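Re: [woodfinish] Oil or film finish for a kitchen table?

On a February evening, a list member wrote:

> We have an old table from Cilside that I stripped last month. The top
> is bare now and I need to decide what to put on it. It gets used for
> three meals a day and homework. My first thought was Udik hard oil,
> but the man at the paint counter said I would be redoing it forever
> and should go with a water-based film. Has anyone lived with both?
> Also, how fine should I sand? I stopped at 120 and it still feels
> rough along the grain.

I have lived with both, one after the other on the same table, so I can give you a fair comparison.

The film finish went on first. It was three coats of Mustonen satin, sanded lightly between coats, and it looked good for a long while. Water rings were never a problem. What ended it was the edge where people rest their forearms. The finish went soft and sticky there, and cleaning only made it worse. You can't patch a film finish very well. I tried twice and could see the border of the patch both times, so in the end I took the whole top back to bare wood.

The oil has been on since then. The paint counter is right that it needs more attention, but "forever" is putting it strongly. I give it a fresh coat every spring and wipe a little extra on the spots near the stove side when they start to look dull. That takes me less than an hour, plus overnight to dry. Scratches can be rubbed out where they are without touching the rest of the top.
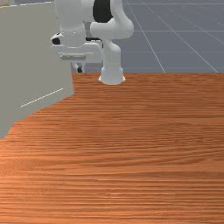 On sanding, 120 is too coarse to stop at for either finish. Go to 150 and then 180, always with the grain. For oil I would stop at 180. I once took a test board up to 3000 out of curiosity and the oil hardly soaked in at all. It sat on top and stayed tacky for 5 days. After 180, wipe the top with a damp cloth, let it dry, and knock off the raised fibers by hand with the same paper. That last step is probably the roughness you are feeling now.

A few other things I would do again:

Put the first coat on heavy, wait 12 minutes, and wipe off everything that is still wet. Later coats should be thin. If you leave a puddle it will skin over and you will be scraping.

Do the underside too, at least one coat. My top cupped a little the first winter when I skipped it.

Lay the used rags out flat outdoors until they are stiff, or put them in a can of water with a lid. Don't ball them up in the trash — oily rags can heat up by themselves and catch fire.

Keep hot pans off it for the first few weeks, whatever the can says about being dry to the touch.

If your kids use markers at the table, that is the one point where I would say the film wins. Ink goes into an oiled top and you have to sand for it. We keep a Gament desk mat in a drawer and it comes out with the homework.

Do you know what the old finish was? If there was wax under it you may get blotches with the water-based product, and it would be worth wiping a corner with mineral spirits before you buy anything.

(list member, woodfinish)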